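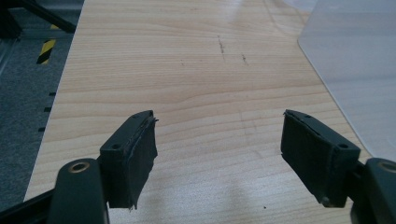 Tape, tabletops and a lot of takes: a gallery from the Skevby room

Hi again! A few of you wrote after the last post asking what it looks like when we collect examples for Ostent, and I realized I'd written pages on the training side and next to nothing on the part where a person stands at a table for a whole afternoon. So this page is for that part.

Quick background if you've just wandered in. Ostent is our little learning system for tabletop chores. It learns from short takes: somebody holds the gripper, does one small thing with it, and the camera on the tool records what the fingers see. We call the current batch Nurnska (there's a reason, it's long, it involves a bus timetable). The target for Nurnska is 200 good takes per task across 9 tasks, and as of Thursday we have 2 tasks completely finished. Slow going, but I'm happy with how the takes look!

Between takes at the table

The view from the hand-held gripper, both fingers angled in toward each other and bare tabletop between the tips. I have a soft spot for the left pad, where the black tape is fraying and coming up in little ragged strips. The right one is smoother, with a seam along its upper edge. I've been asked whether worn tape is bad for the data, and my feeling is that a bit of wear is fine as long as we write it down. Ostent is going to meet scruffy pads sooner or later, and I'd like it to have seen some. When the tape starts to snag on things, then we change it.

The frosted plastic sheet on the right is the part of this one I keep going back to. It's see-through enough that you can still faintly make out the wood grain under it, and the edge sits very quietly against a pale table like ours. My eye finds it without any trouble. Ostent's early versions were hopeless with anything milky or translucent - they'd happily reach for a spot well inside the edge - so I like having plenty of that kind of material in the batch.

You'll also spot two dark scuffs farther up the table. Please don't write in to tell me to clean it! We had a long back-and-forth about spotless surfaces last June and I came down firmly on the side of scuffs. A real table has marks on it, and a system that has only ever seen a perfect one gets oddly interested in the first smudge it meets.

A few things people ask me

How long is a take? Short. Our longest keeper in Nurnska so far is 26 seconds, and most are well under that. If I'm still fumbling after that long I bin it and start over.

Do you keep the bad ones? Yes, in their own folder. A clean miss is useful to us. A take where I got distracted and wandered off with the gripper in my hand is less useful, and I have more of those than I'd like.

Does your hand get tired? Oh yes. It's the thumb that goes first. I stop when my movements get jerky, because the system copies jerky beautifully.

Is the collection open? Parts of it will be. The labels go through Oyewole, our checking tool, before anything leaves the building, and Oyewole is very picky about start and end points (I wrote it, so I've only got myself to blame). I'll put a link on the Ostent page once the first tasks are through.

Can I use a different gripper and send you takes? Not for Nurnska, sorry - we want the same fingers all the way through this batch. The next one will be looser about it, and I'd love to hear what you've got.

Comments are open below, and I read all of them, usually late in the evening with my thumb on an ice pack.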